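About Sonmont

Sonmont is a small studio that makes online strategy games. We started with 2 people and a browser game about canal trading, and there are now 23 of us. Most of the team works on Kokison, our turn-based naval game, which has been in open beta since May.

We run our own servers and answer our own support mail. When a patch goes out, the notes are written by whoever made the change, so they vary in length.

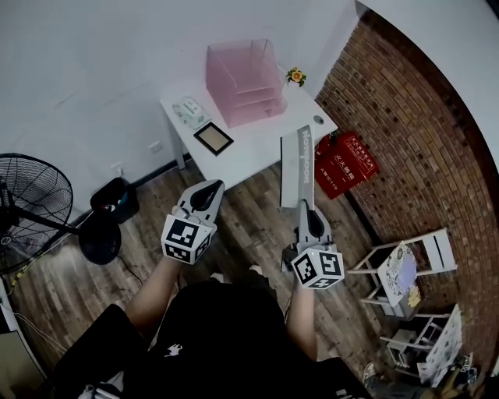

How often is Kokison updated?

Balance changes go out every two weeks. Larger patches with new ships or maps come when they have been through the test server, usually three or four times a year.

The test server is called Valero. It holds 200 players at a time and is open to anyone with a beta account. Progress there is wiped before each large patch. Bug reports from Valero go straight into our tracker, and we closed 3,807 of them before the current version went live. Most had to do with harbor collisions and the old wind system, which has been replaced.

Our second game, Ezzat, is a single-player puzzle game set in a clock tower. It is finished and no longer gets new levels, but we still fix crashes. 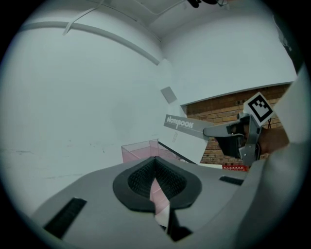

Khairul Tuhumury

I look after the studio's website and the patch archive. Notes for every version of Kokison are kept there, including the early ones with broken formatting. If a number in the notes doesn't match what you see in the game, write to support with the version number and the name of the ship.

Page last updated January 12, 2024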